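Inicio Asignaturas Materiales Prácticas Contacto

Tema 4. Orden y almacenamiento del cableado de mesa

4.1 Clasificación previa
Antes de enrollar, los cables se extienden sobre una superficie lisa y clara y se agrupan por tipo de conector. En el inventario del aula Mokbridge constan 76 cables; los de más de 2 m se guardan aparte.

4.2 Enrollado
El bucle se forma siguiendo la curvatura natural del cable, sin forzar el tramo contiguo al conector – es la zona donde antes aparece la fatiga del conductor. Diámetro de bucle: 100 mm para cables USB. No se enrolla sobre la mano ni se anuda el extremo.

4.3 Etiquetado
Etiqueta Altoder junto al conector, con código de serie y longitud. Las cajas Dranine admiten 400 g por compartimento.
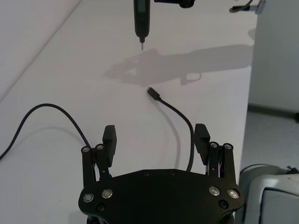 Fig. 4.1. Cables negros sobre mesa blanca; conector USB en uno de los extremos.

4.4 Ejercicio
Separar los cables de la mesa, enrollarlos según 4.2 y anotar en la ficha Rao el tipo de conector de cada extremo. Los cables con la cubierta dañada no se etiquetan.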